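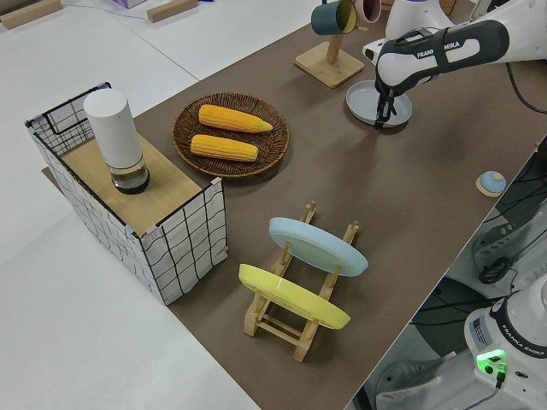
A Franka Emika arm with its gripper lowered onto a grey plate, with a wooden dish rack in the foreground. Photo: Holtine

Household robotics group Holtine has suspended unattended running at its Grisedcombe test site after an arm kept pressing down on a plate for 8 seconds when it should have stopped. The plate broke and a piece of it landed outside the marked work area. There were no injuries.

The fault came to light in an incident note released by the company on April 27, 2021. It affects Hivow, the control software that Holtine writes for table-top chores such as racking plates, hanging mugs and moving food between trays. Holtine says the arm itself did what it was told to do, and that the error lies in its own code.

According to the note, the fault occurred on run 553 of a planned series of 2,000. The task was to pick up a plate lying flat on the table and stand it in a dish rack. A flat plate is an awkward object for a two-fingered gripper, as there is very little rim to get hold of. Hivow deals with this by lowering the gripper until it feels contact, then backing off slightly and closing on the edge.

On run 553 the contact was felt but the message reporting it was dropped. The software went on asking for a lower position, and the arm pushed harder to reach it. A second check, meant to catch exactly this case, compared the measured force with a limit held in a settings file. The limit had been raised in January for a separate trial with heavier pans and was never put back.

"The first failure was a lost message, and we expect to lose messages," said Endang Sutanto, who leads the software group. "The second was a number that was wrong for three months. The log shows the force climbing for the whole period and the software reading it as acceptable."

The arm was halted by Danang Ngui, the operator on shift, using the stop button. Ngui was working at the next bench and heard the plate crack. The company's rules at the time allowed one operator to look after 3 benches at once.

That rule has now been withdrawn. Until further notice each bench must have its own operator, who must be within reach of a stop button whenever the arm is powered. Eye protection is required for all work with crockery, and a clear screen is to be fitted on the side of each table facing the walkway.

Holtine has also made changes to Hivow. The force limit has been moved out of the settings file and fixed in the code for each type of object, so that a change needs a second person to approve it. If no contact message arrives by the expected height, the arm now stops and holds where it is — previously it carried on to the target. The software will also refuse to start a run if the force limit is higher than the one stored for the object in use.

The revised version has been tested against a steel block and a foam pad. Plates will follow once the screens are in place. Runs completed before the fault will be kept, but those made since January are being checked for high contact forces. Early results show several runs in which the arm pressed harder than intended without breaking anything. The company has not yet said how many.

Saodah Wibisono, safety manager at the Grisedcombe site, said the review would also look at how settings are handed over between teams. The pan trial and the plate trial shared a file, and the people running one had no way of knowing what the other had changed. "There was a paper form for it," she said. "The form asked for the new value. It did not ask when the old one would be restored."

Wiriya, which uses an earlier version of Hivow in its own kitchen trials, was told of the fault the following morning. Its engineering lead, Ridwan Wijaya, said the firm had checked its settings and found the original limit in place, but would hold off plate work until it had installed the update.

Holtine expects to publish a full report, including the force log from run 553, when the check of earlier runs is finished.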